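Galería del taller Ferri: chapa, nervaduras y mucho banco de trabajo

¡Por fin subimos las fotos! Llevábamos desde octubre prometiéndolas a los compañeros del foro y a los vecinos que vinieron a la jornada de puertas abiertas, y entre unas cosas y otras (casi todas eran pedidos, que conste) la carpeta se iba quedando para después.

Para quien llegue de nuevas: en Ferri trabajamos la chapa estampada. Paneles, tapas, bandejas, refuerzos, todo eso que queda escondido detrás de una puerta o debajo de un suelo y que casi nadie se para a mirar. A nosotros nos encanta mirarlo. Una chapa plana se dobla con las manos, y la misma chapa con tres nervios bien puestos ya no hay quien la mueva. Llevo media vida en esto y todavía me parece una maravilla.

La selección la hicimos entre Tahira Tanoli y yo, una tarde larga con café, partiendo de 339 fotos. Discutimos bastante. Ella tira siempre hacia los detalles de borde, los pliegues y los radios; yo me voy a las piezas grandes, donde se ve cómo corre el relieve de un lado a otro. Al final ganó un poco cada uno. Los textos son míos, así que las erratas también.

Algunas notas antes de pasar a la galería, porque en la jornada nos preguntasteis mucho por esto:

Las nervaduras no son adorno, aunque queden preciosas. Un nervio recto da rigidez a lo largo; uno curvo reparte mejor el esfuerzo cuando la pieza tiene que rodear algo. Si os fijáis en el capó de un coche viejo por dentro, veréis las dos cosas mezcladas.

Los agujeros pequeños sirven para muchas cosas según la pieza: centrar, fijar, aligerar, dejar pasar un cable. Fulvio D'Amico, que nos enseñó a casi todos los que estamos aquí, nos hacía repasar cada uno con la yema del dedo (con guante, siempre con guante) buscando rebabas. Lo seguimos haciendo igual.

Y los bordes plegados: un canto doblado hacia arriba endurece todo el contorno y además se agarra mejor. ¡Parece una tontería hasta que coges una chapa sin plegar!

Panel estampado sobre la mesa de acero, con el bastidor negro de plástico encima
La mesa es de inoxidable cepillado y el panel devuelve la luz en franjas pálidas. Mi foto favorita de toda la tanda.

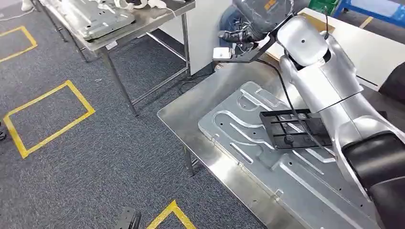
Tahira defiende que lo mejor de un panel así son las curvas de las acanaladuras, y yo sigo con el nervio largo y recto, que me parece de una limpieza tremenda. También nos gusta mucho cómo cae la luz en franjas pálidas sobre el relieve: con luz de lado se lee la pieza entera, y cualquier bollo canta enseguida. Por eso, para revisar, preferimos una lámpara baja a cualquier foco de techo.

Si queréis alguna foto en grande para imprimir, escribidnos y os la mandamos encantados. Jarmila Sokol ya tiene una colgada en su cocina, al lado del calendario, y dice que las visitas preguntan por ella más que por los cuadros.

La próxima galería irá de matrices y punzones. Tahira ya ha empezado a separar fotos y amenaza con que esta vez sean todas de bordes.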